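4장 급수 및 음용대 설치

4.1 적용 범위
본 장은 Dravgate 탁상형 정수기(이하 '본 제품')를 사무실, 교육 시설 및 공용 휴게 공간에 설치하는 절차를 규정합니다. 벽면 매립형 및 냉온수 겸용 모델에는 적용되지 않으며, 해당 모델은 별도로 제공되는 설치 안내서를 참조하시기 바랍니다. 본 장의 내용은 2019년 6월 13일 개정판을 기준으로 합니다.

4.2 설치 전 확인 사항
설치를 시작하기 전에 다음 사항을 확인하십시오.

- 급수관의 수압이 제품 명판에 표시된 범위 안에 있는지 확인합니다.
- 설치 장소의 바닥 또는 상판이 수평이며, 물을 채운 상태의 제품 중량을 지탱할 수 있어야 합니다.
- 접지형 콘센트가 전원 코드 길이 이내에 있어야 합니다. 연장 코드는 사용하지 마십시오.
- 직사광선이 닿는 창가, 난방기 옆, 동절기에 결빙 우려가 있는 장소는 피합니다.
- 포장 상자에 본체, Rorkel 필터 카트리지 2개, 급수 호스, 감압 밸브, 물받이, 필터 렌치가 들어 있는지 확인합니다. 누락된 부품이 있으면 설치를 중단하고 구입처에 문의하십시오.

주의: 본 제품은 음용에 적합한 상수도에만 연결할 수 있습니다. 지하수, 빗물, 재이용수를 연결한 경우 보증이 적용되지 않습니다.

4.3 본체 배치
1. 제품을 상자에서 꺼낼 때에는 반드시 본체 하단을 양손으로 받칩니다. 출수구나 물받이를 잡고 들어 올리지 마십시오.
2. 본체 뒷면과 벽 사이에 호스가 꺾이지 않을 만큼의 공간을 둡니다.
3. 수평계를 상판에 올리고 조절 다리를 돌려 전후좌우의 수평을 맞춥니다.
4. 조절 다리의 고정 너트를 조입니다.
5. 물받이를 전면 홈에 끼우고 걸림 소리가 날 때까지 밀어 넣습니다.

참고: 상판이 유리 또는 광택 처리된 석재인 경우 Gistine 미끄럼 방지 패드를 조절 다리 아래에 부착할 것을 권장합니다. 패드는 별매품입니다.

4.4 급수 호스 연결
1. 건물의 급수 밸브를 잠그고, 가까운 수전을 열어 관 안의 잔압을 제거합니다.
2. 감압 밸브를 급수관 분기점에 연결합니다. 밸브 몸체의 화살표가 제품 쪽을 향하도록 합니다.
3. 급수 호스의 끝을 직각으로 절단합니다. 절단면이 비스듬하면 누수의 원인이 됩니다.
4. 호스를 감압 밸브의 출구에 끝까지 밀어 넣은 다음 가볍게 당겨 빠지지 않는지 확인합니다.
5. 호스의 반대쪽 끝을 본체 뒷면의 '급수' 표시 연결구에 같은 방법으로 연결합니다.
6. 급수 밸브를 천천히 열고 3분간 모든 연결부를 살핍니다. 물이 맺히는 연결부가 있으면 밸브를 다시 잠그고 2번 항목부터 반복합니다.

경고: 이 단계에서는 전원 플러그를 꽂지 마십시오. 누수가 있는 상태에서 전원을 연결하면 감전 또는 화재의 위험이 있습니다.

4.5 필터 장착
필터는 전처리용과 정밀 여과용의 두 종류이며, 장착 위치가 서로 다릅니다. 카트리지 상단의 색 띠와 필터 함 안쪽의 색 표시를 대조하여 장착하십시오.

1. 손을 씻고 마른 수건으로 물기를 닦습니다.
2. 본체 측면의 필터 덮개를 아래로 밀어 분리합니다.
3. 카트리지의 밀봉 마개를 제거합니다. 노출된 연결부와 고무 링에 손이 닿지 않도록 합니다.
4. 카트리지를 수직으로 삽입한 뒤 시계 방향으로 돌려 정렬선을 맞춥니다.
5. 손으로 충분히 조여지지 않는 경우에만 필터 렌치를 사용합니다.
6. 필터 덮개를 닫고, 덮개 안쪽의 기록표에 장착 일자를 기입합니다.

4.6 초기 세척
새 필터에서는 미세한 활성탄 가루가 나올 수 있습니다. 첫 음용 전에 다음 절차에 따라 세척하십시오.

1. 출수구 아래에 넓은 용기를 놓습니다.
2. 전원 플러그를 꽂고 '세척' 버튼을 길게 누릅니다. 표시등이 점멸하면 세척이 시작된 것입니다.
3. 세척이 끝날 때까지 용기의 물을 수시로 비웁니다. 배출된 물은 마시지 마십시오.
4. 표시등이 계속 켜진 상태로 바뀌면 물을 조금 받아 색과 냄새를 확인합니다.
5. 물이 흐리거나 냄새가 나면 세척을 한 차례 더 실시합니다. 두 번째 세척 후에도 같은 증상이 있으면 사용을 중지하고 점검을 의뢰하십시오.

참고: 세척 중에는 운전음이 최대 69데시벨까지 올라갈 수 있습니다. 이는 고장이 아니며, 수업이나 회의가 없는 시간에 작업할 것을 권장합니다.

4.7 음용대 구성
여러 사람이 함께 사용하는 장소에서는 본체 옆에 별도의 음용대를 마련합니다. 음용대는 다음 기준에 따라 구성하십시오.

1. 본체의 전원 코드와 호스가 이용자의 동선을 가로지르지 않도록 배치합니다.
2. 음용대 상판에는 물기를 쉽게 닦아 낼 수 있는 덮개를 깝니다. 덮개가 바닥까지 늘어져 발에 걸리지 않도록 길이를 조정합니다.
3. 사용 전 컵과 사용한 컵을 두는 자리를 구분하고, 이용자가 알아볼 수 있도록 표지를 붙입니다.
4. 일회용 종이컵은 습기가 차지 않는 보관함에 넣어 두고, 입이 닿는 부분을 손으로 만지지 않도록 바닥면이 이용자를 향하게 넣습니다.
5. 다회용 컵은 매일 세척하고 완전히 건조한 뒤 비치합니다. 변형되거나 금이 간 컵은 폐기합니다.
6. 음용대 옆에 뚜껑이 있는 수거함을 둡니다. 남은 음료를 버리는 통은 수거함과 분리합니다.

주의: 종이컵에 뜨거운 물을 담을 때에는 컵 제조사가 표시한 사용 온도를 따르십시오. 어린이가 이용하는 시설에서는 음용대 위에 전기 주전자를 두지 마십시오.

4.8 일상 점검
관리 담당자는 다음 항목을 정기적으로 점검하고 결과를 기록합니다.

- 매일: 물받이를 비우고 중성세제로 씻은 뒤 헹굽니다. 출수구를 깨끗한 천으로 닦습니다.
- 매주: 호스 연결부와 본체 아래의 누수 여부를 확인합니다. 음용대의 덮개를 걷어 상판을 닦습니다.
- 매년 7월: 이용량이 늘어나는 시기이므로 필터 기록표를 확인하고 교체 시기가 가까운 카트리지를 미리 준비합니다.

장기간 사용하지 않을 때에는 급수 밸브를 잠그고 전원 플러그를 뽑은 뒤 내부의 물을 모두 배출합니다. 사용을 재개할 때에는 4.6항의 초기 세척을 다시 실시하십시오.

4.9 교체 부품의 주문
필터 카트리지, 급수 호스 및 물받이는 Stoica 서비스 창구를 통하여 주문할 수 있습니다. 주문 시 본체 뒷면 명판의 모델명과 제조 번호를 알려 주십시오. 규격이 다른 카트리지를 개조하여 장착하는 행위는 금지됩니다.
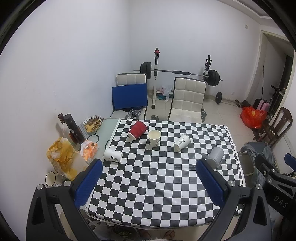
그림 4-1. 체크무늬 식탁보 위의 종이컵과 빨간색 플라스틱 컵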